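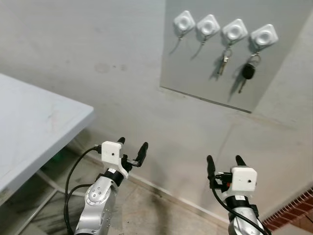

The pergola is up! I have been going on about it since August, so anyone who has read this blog for more than a month can finally relax, and so can I.

For new readers, the back of our place in Bekcombe faces due west. It's a lovely outlook over the gully in the morning and an absolute furnace from lunchtime on. We had a concrete slab out there when we bought the house, no shade of any kind, and a glass sliding door that turned the kitchen into an oven by three o'clock. We tried a market umbrella (now living somewhere in the gully), then a shade sail on hooks that I put in myself and will say no more about. So a proper roof it was going to be.

I spent most of the winter going back and forth on what sort. Timber was my first love. I had a whole folder of chunky hardwood posts and climbing wisteria, and I still think it looks gorgeous on other people's houses. Then I remembered how long it took me to oil the front steps, which is five steps, and started looking at powder-coated aluminium. The other big question was whether to go solid or louvred. Solid is cheaper and simpler, and you never have to think about it. Louvres let the winter sun in, and since our kitchen is gloomy in June and July that was what swung it for me.

I got two quotes. One was for a flat insulated roof tied into the fascia, the other for a freestanding louvred frame from a little outfit over in Skoltbridge. The Skoltbridge one came in dearer, but freestanding meant they didn't have to touch our gutters, which are old and held together by paint and goodwill. They also came out and measured the slab twice, and found it falls 40 mm from the door to the garden edge. I had no idea! I'd been putting a folded coaster under the table leg for years without asking myself why.

A few things I learned along the way, in no order at all.

Check your boundary before you fall in love with a size. Our council wanted the posts set further in from the side fence than I had drawn them, so the whole thing got narrower and I had to give up the spot where I wanted the barbecue. The barbecue is now on the other side, next to the tap, and I like it better there anyway.

Footings are the messy bit. I had pictured bolting four posts to the slab and having a cup of tea. Instead they cut neat squares out of the concrete and dug down, because the slab was too thin to hold anything in a proper wind, and we get proper wind. There was clay all over the lawn and the dog was thrilled.

Ask where the water goes. The louvres close up and drain into a channel in the beams, then down inside one of the posts, and you need to say early which post. I picked the back left one so it could run to the garden bed with the ferns, and they are having the time of their lives.

Ask for a colour sample and leave it outside for a few days. I was dead set on a dark charcoal until I put my hand on the sample in the afternoon sun. Ours is a soft grey-green called Carroll, and it sits beautifully with the gums down the back. In the evening you hardly notice the posts at all.

The build itself went quickly once it got going. Permit and fabrication took 17 weeks (I may have rung once or twice), then the footings, then a wait for the concrete to cure, and then 2 days for the frame and blades. I made far too many sandwiches. I had taken time off work so I could watch, and I regret nothing — seeing the beams go up and slot into place was the best fun I've had in that backyard.

We had our first big rain on it last week. I shut the louvres, dragged a chair out and sat there in the middle of it with the noise going on overhead. There's a small drip at one corner when the wind comes from the south, and the installers are coming back to look at the seal. Otherwise dry as a bone. The kitchen is noticeably cooler too, and I've stopped pulling the blind down at lunch.

Is there anything I'd change? I'd have run power out there while the trench was open. I did think about it, and then decided I could live with solar lanterns, and now of course I want a fan. The electrician can still do it but the cable will have to come along the wall in conduit, and I'll have to look at it. If you're planning one of these, put the conduit in even if you leave it empty.

The furniture is next. I've got my eye on the Hakberg bench, the long one with the slatted back, although at 208 cm it might be a squeeze between the post and the barbecue. I've marked it out on the slab with masking tape and have been walking around it with a tray to see if I bump into anything. So far only the once.

Several of you asked about climbers in the comments on the last post. I'm not going to grow anything over the top because it would get into the blades, but I'd love something up the western side on a separate wire trellis. Star jasmine is the obvious choice and I do love the smell. I'm also tempted by a native wonga wonga vine, which the nursery reckons can take the afternoon heat. If you've grown either one against a hot wall, please tell me how it went, and how much water it wanted in its first summer!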